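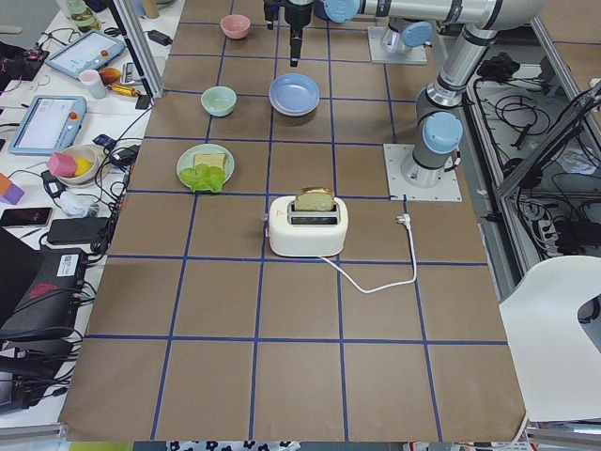
朝食の盛り付けが「並べ直し係」になった。これって何の仕事？評価どうなる？

2024年11月9日　投稿者：パン焼き係だった人

急いで書いてるので読みにくかったらすみません。休憩中です。

Jerkiaという会社の軽食部門、Husstead事業所にいます。8月にアームが入りました。社内ではThevarって呼んでます（計画の名前。機械の名前じゃないらしいけど、みんな機械のこともThevarと言う）。

それまでの仕事はパン焼いて皿に載せてレタス添えてチーズ、汁物の鍋見て、器出して、下げて。普通の軽食の準備です。朝だけで最大63食。手は忙しいけど考えなくていい仕事でした。

いまやってるのは、

・茶色い紙を張った台に青いテープでマスを作る
・マスの中に器と皿を置く。トースターも置く
・アームが動くのを見る
・終わったら全部戻す。もう一回
・うまくいかなかったら紙に書く

これを一日21回とか。調子いい日はもっと。

で、困ってること。

一つめ。評価表が前のままなんです。「盛り付けの速さ」「見た目」「衛生」。盛り付けしてないんですけど。速さって、何の？面談で聞いたら「そこは空欄でいい」と言われて、空欄だと点が入らないので去年より下がりました。えっ、てなった。

二つめ。腰はだいぶ楽になった。これは本当にありがたい。でも目と頭が疲れる。パンがトースターから出てくるところとか、横からじーっと見てる時間が長い。手を出しちゃいけない時間がいちばんしんどい。前はパンがずれたら直せばよかった。いまは直すとその回がダメになるので、ずれたまま見てる。地味にきつい。

三つめ。コード。トースターの線が台の上を横切るので、置き方が人によってちがうんですよ。私は輪っかにして右に逃がす派。後の時間の人は奥に回す派。で、引き継ぎのたびに「なんか動きがちがう」と言われる。手順書には「コードは邪魔にならない位置」としか書いてない。邪魔って誰の？アームの？私の？

四つめ、これがいちばん聞きたい。この仕事、半年後もありますか。並べ直しが要らなくなったら私たち5人はどこに行くのか。上の人は「人を減らすための導入ではない」と言います。たぶん嘘ではないと思う。でも「増やす」とも「残す」とも書いたものがない。

似たような職場の人、どうしてますか。評価の項目を変えてもらえた人いたら、どうお願いしたか教えてほしいです。辞めたいわけじゃないです。パン焼くのは好きでした。

長くなった。休憩終わるので戻ります。

倉庫から来た者

食品じゃなくて部品の仕分けですけど、ほぼ同じ経験しました。うちは3年前。

先に評価の話。空欄でいいは絶対ダメです。空欄のまま出すと、その期に何もしなかった人になる。私はそれで一回損しました。

やったこと書きます。

まず自分で一週間、何をどれくらいやってるか書き出した。並べる、戻す、見る、記録する、止める、人を呼ぶ、後片付け。きれいな表じゃなくていいです。裏紙で十分。私のは54行になりました。多すぎて上司が笑ってたけど、笑いながら読んでくれた。

次にそれを今の評価表の言葉に当てはめてみて、当てはまらないものに印つける。印だらけになるはず。それを持って「この印の分はどこで見てもらえますか」と聞く。項目を変えてくれ、とは最初に言わない方が通りやすかったです。相手も変える権限がないことが多い。どこで見るのか、と聞くと「えーと」となって、その人が上に聞いてくれる。

うちで新しく入ったのは「記録が他の人に読めるか」と「止める判断」。速さは消えました。

止める判断、ここ大事です。ボタン押して止めると回数が減るので、押す人ほど成績が悪く見える。最初の頃みんな押さなくなりました。怖いですよ、あれは。止めた回数はマイナスにしない、と紙で出してもらってください。口約束は担当が替わると消えます。

コードの件は簡単で、写真とってラミネートして台の横に貼る。「邪魔にならない」とか書いた手順書は誰が悪いわけでもないけど使えない。どっち派にするかは動かす側の担当に決めてもらう。勝ち負けにしない方がいい。マスに記号振ってもらうと話が早いです。縦がABC、横が123。「B4を横切ってOK、C列はダメ」みたいに。うちはそれで引き継ぎの揉め事がほぼ消えた。

見てる時間がしんどいのは、交代の間隔を短くするしかないと思う。うちは時間で区切るのをやめて回数で区切りました。何回やったら交代、と決める。時間だと「あとちょっと」が伸びる。

半年後のことは分かりません。うちは3年経って並べる仕事は減って、品目が変わるときの準備が増えた。人数は一人減。辞めた人の補充がなかった形です。減らさないと言われて、減らされた人はいない。でも減ってはいる。そういうことは起きるので、補充はどうするのかも聞いておくといいです。

給茶機のとなり

上の人ほど詳しくないけど一言。

お気持ち分かります。でも腰が楽になったならよくないですか？うちの食堂はまだ全部手でやってて、皿洗いの人がみんな手首やられてます。うらやましい。

あと機械はすぐ飽きられて倉庫行きになることも多いので、半年後には普通にパン焼いてるかもしれませんよ。うちの食洗機の自動投入のやつがそうだった。今は上に段ボール載ってます。

評価は上司の好み。あまり期待しない方が楽。

参考にならなかったらごめんなさい。

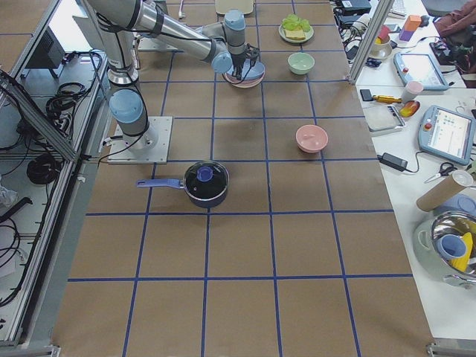
元Mulen班（準備と記録）

似たことをしていたので長めに書きます。仕事の合間なので誤字あったらすいません。

Mulenというのは前の職場の自動化の班の名前です。やってたのは器の片付けと、鍋まわり。皿を重ねてその上に水色のボウル、みたいな積み方が私はすごく苦手で。重ねる順番を変えるだけでアームの降りる高さが変わるから、準備する側の責任が重いんですよ。レタスとチーズの皿も、葉っぱの向きが毎回ちがう。食べ物は同じ形にならない。パン焼いてた人なら体で知ってると思います。

そこが言いたかったことで、質問者さんは自分の仕事を「並べ直し」と書いてるけど、面談ではその言葉を使わない方がいいです。私は「段取り替え」と「条件の記録」と書きました。盛ってるわけじゃなくて、工場では前からそういう名前の仕事なんです。名前があると等級の表に載ってたりする。探してみてください。うちは別の部署の表に載ってて、それを持ってきてもらえました。手当は少しだけ付いた。ほんとに少し。

鍋の柄の向き、これ地味ですけど必ず書き残してください。蓋のつまみを掴むのか柄を掴むのかで置き方を変えるのに、記録に「鍋」としか書いてない日があって、後で誰も思い出せなかった。私が書いた日です。怒られました。柄は左、蓋あり、中身なし。これくらい短くていいから毎回。

アームの下に手を入れる話。質問には出てこないけど、ずれたパンを直したくなる気持ちがあるなら書いておきます。直していいのは止めてから、を班の全員でそろえてください。一人だけ守ってる状態がいちばん気まずい。操作の板（赤いボタンのやつ）は並べる人の手が届く所に。うちは最初、となりの机の奥に置いてて、上に工具だのコップだの積まれてました。机の物は毎朝どける。どける係も決める。決めないと私がやることになる（なってました）。

半年後の話。二つ聞いておくといいです。

覚える側に入れてもらえるか。動きを教える作業を外の人だけでやってると、中の人はずっと並べる係のままになりやすい。私は週に一回、昼のあとに横で見せてもらって、そのうち簡単な位置の直しはやらせてもらえた。難しい機械の知識はなかったです。エクセルも苦手。

それと、元の仕事を完全に手放さないこと。機械が止まった日に手で63食出せる人が何人いるのか、会社は意外と考えてない。うちは止まった日に誰も段取りを覚えてなくて昼が大幅に遅れました。それから月に一日、全部手でやる日ができた。提案したのは私じゃないけど賛成しました。パン焼くの好きなら言ってみる価値あると思います。

給茶機のとなりさんの「期待しない方が楽」は、まあ気持ちの持ち方としてはそうかも。でも点が下がると時給にひびくので、そこは期待じゃなくて手続きの話かなと。評価の期限がいつか確認してください。うちは締めたあとの修正は受け付けてもらえなかった。

パン焼き係だった人（質問した者）

みなさんありがとうございます。読むの遅くなりました。

裏紙、さっそく書き始めました。まだ半分もいってないのにもう裏まで来てる。コードの写真は明日とります。私の派閥と奥派、どっちになるかは担当の人に聞きます。

赤いボタンの板の場所、言われて見たらうちも物だらけの机の上でした。とりあえずコップと工具はどかすように言います。

止めた回数をマイナスにしない、は知らなかったです。うちも押しにくい空気ちょっとある。面談の前に紙でもらえるか聞いてみます。月一の手でやる日、すごくやりたい。

評価の期限はまだ確認できてないです。総務が電話に出ない。月曜にもう一回かけます。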